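Calling the Game: Community Sports Radio in Trurkemley
A report by Mali Rosser for Media and Community, second-year project unit

My grandmother always had the footy on the kitchen radio while she did the ironing, and I suppose that's the real reason I chose this topic, although my proposal made it sound a good deal more academic.
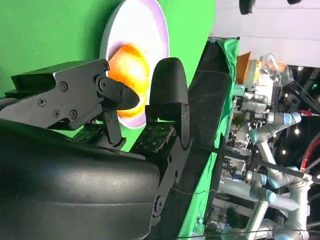 When I was small I thought the callers lived somewhere inside the ground, and I never wondered how a person ended up with a job like that. For this project I wanted to find out how one local broadcaster learnt her trade, and what her program has meant to the people who listen to it.

Noeline Lockyer has presented the Saturday sports show on our community station for 15 years. She grew up on a farm out past Kariuki, the youngest in a family of netballers, and she told me (over a very generous plate of scones) that she was hopeless at every sport she tried. Her first time behind a microphone was at a country netball final, when the regular announcer lost his voice at half-time and somebody handed her the team sheet. She got two of the names wrong and still remembers which ones.

I interviewed Noeline twice and sat in on three broadcasts. I also left a short survey at the Gromia Bakery and at both football clubrooms. I printed 500 copies, which was far too optimistic of me, and most of them are still in a box under my desk, but the ones that came back were filled in with real care. Older listeners wrote whole paragraphs. Younger ones mostly wanted the scores online, and several asked for more women's cricket.

Preparation was the part that surprised me most. Noeline keeps a handwritten card for every player, with the surname spelt out the way it sounds, and she has 1211 of them in old shoeboxes. She rings the coaches the night before a game to check for late changes. On air it all comes out as easy chat, and I'd listened for years without noticing the work underneath.

Money is a worry, as it is for most small stations. Prenico Hardware has sponsored the show for several seasons and gives up to $700 each March towards the outside broadcast gear, but the old mixing desk still crackles when it rains.

If I did this again I would start the surveys earlier and speak to some of the players too. Noeline has since asked me to read the junior results, and I've begun writing my own cards.

Submitted 25 February 2019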